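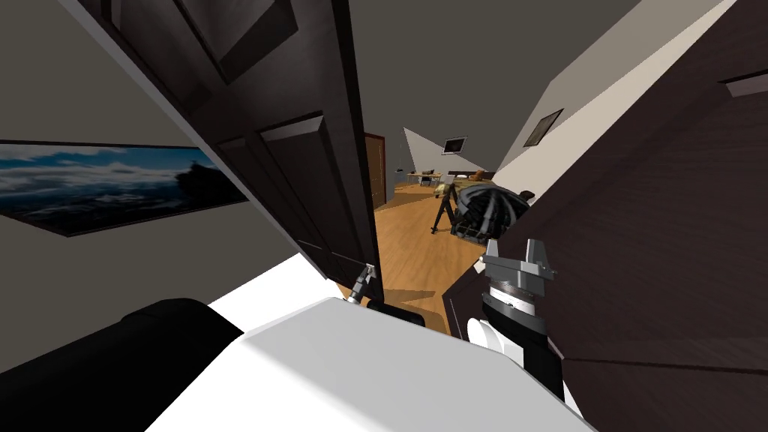 Open paneled door and framed landscape, simulated room.

Tunska Season Listings — README

August 28, 2020
By the Tunska maintainers
Print | E-mail

Plain-text listings of concerts, dance and family shows at the Unosberg and Suseo halls. Version 2.

Contents

The set holds 1713 listings in 4 files, split by hall and by type of seat plan. Each line is one performance. A show with a matinee and an evening date gets two lines with the same show ID.

Fields

- show_id: stable across versions
- title: as printed in the season brochure, accents kept
- hall: unosberg or suseo
- date, time: local, 24-hour clock
- status: on, moved, canceled
- note: free text, often blank

Source

Listings were keyed from printed brochures and checked against the box office calendar. The Nguyen-Tran series was added in April from a separate spreadsheet — its show IDs start at 600 and do not follow the brochure order.

Known problems

Start times for outdoor shows are door times in the older brochures. Guest artists are listed in the title field when the brochure ran them together with the main act. Moved shows keep the old date on the first line; the new date is on a second line with status "on". Do not sum lines to get a count of shows without dropping "moved" first.

Encoding is UTF-8, tab-separated, no header row in the Suseo files.

Corrections

Send the show_id, the field and the corrected value. Fixes go into the next version.

Print | E-mail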